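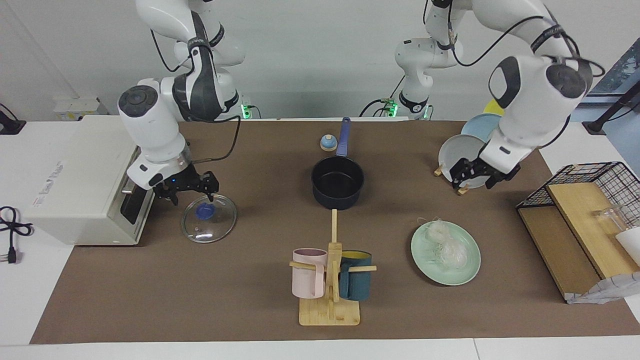
Saucepan, glass lid, plates in their stand and the mug tree, with the small blue bell.

Small Kitchen, Few Things
Gallery page, last changed Sun 7 July

Welcome to the kitchen page. I keep these pages for the pleasure of it, and also for the people who write to me and ask where I put everything. My flat in Flimolbridge has a narrow kitchen with one cupboard, and the door of the cupboard opens towards the cooker, so it can't be fully opened while somebody is cooking. For this reason many of our kitchen things live outside the cupboard, and I have become interested in the stands and racks which hold them.

I add to the page when I have time. The lines are short, but for some of the things I had more to tell, so please excuse me if a line became a paragraph. The older pages, on the hall and on the balcony, are in the menu on the left side.

The mugs
A mug tree is an old-fashioned thing and my sister laughed when I bought one. I like it very much. The mugs don't stand one inside the other, and you take the one you want without moving the rest. We have a pink one, and a dark teal one which is yellow inside. The teal one is mine. Tea looks rather strange against the yellow, but coffee looks good. I measured it once with water and it holds 200 ml if you don't fill it to the very top.

The tree is light wood, and it has a flat foot with four corners. My first mug tree had a small round foot, and it fell over whenever the mugs were all on one side. If you are looking for one, please look first at the foot. I wipe the wood with a damp cloth and dry it straight away, and in winter I rub in a little oil.

The plates
White, pale blue and yellow. They were never a set. The white one was left from my student time in Drornholm, the pale blue one came from the Kiani shop, and the yellow one was a present. I used to keep plates in a pile, and the one at the bottom was used perhaps twice in a year. In a plate stand every plate has the same chance. Ours is a small wooden one and it doesn't hold many, so I wash up more often than before. I count this as an advantage, but the others in the flat have a different opinion.

One thing I learned slowly: put the plate you use most at the front. I had the colours arranged in a way I thought beautiful, with the yellow in front, and every day we pulled the white one out from behind it. In June I gave up and changed them.

The saucepan
Black, with a long navy-blue handle. I make porridge in it, rice, lentils, and the sauce for Sunday. It is the thing that is most used in the kitchen and also the most difficult to put away, and all because of the handle. On a shelf it sticks out, and somebody passing with a basket catches it. I now turn the handle always to the wall, on the shelf and on the table also. On the cooker I turn it to the side, away from the flame of the next ring.

I don't stack anything in this pan. For some months I kept the sieve in it and the sieve made fine scratches, which I was sorry to see.

The lid
It is glass, with a silver rim and a blue knob. I bought it separately, at the market in Flosstead, where a man sells only lids. He has them in boxes by size and you must bring your pan with you, so I travelled with a saucepan on the bus. The blue of the knob isn't the same blue as the handle of the pan. In the evening light it is hard to see the difference.

There is a small metal vent in the glass. Please clean this part with a soft brush, as starch from the rice collects in it. A lid is also the one thing for which I haven't found a good home. Lying flat, it needs the space of a plate. Standing up, it rolls. A reader suggested a rail on the inside of the cupboard door, and I wrote already about the cupboard door.

The bell
I am asked about the bell more than about anything else on the page! It is a small service bell with a light blue dome and a tan base, the kind you press at a reception desk. We ring it when the food is ready. My nephew rings it also when the food isn't ready. It came from Kiani in the same week as the blue plate, and it cost 82 pence. It has no fixed place, and I find it in the morning beside the bread or among the pans.

The mat
Brown, plain, bought for the table when we began to put hot things there. It is easy to shake out and crumbs don't show on it. I wouldn't choose brown again for the living room, but in a kitchen I am happy with it.

Some answers to letters

Are the things for sale? No, I am sorry. Kiani often has similar plates, but the mug trees go quickly.

How many things are in the whole kitchen? I made a list in spring, with every spoon on it, and came to 77. I wished for fewer, but each time I took something away we needed it by the weekend.

May I use your pictures? For a school or for your own page, yes, and please write the name of the page under them.

The counter at the foot of the page showed 2,574 visits when I last looked. Thank you to everybody who came, and especially to the reader who corrected my spelling of "sieve". The next page will be the drawer with the cutlery, as soon as I have repaired the front of it.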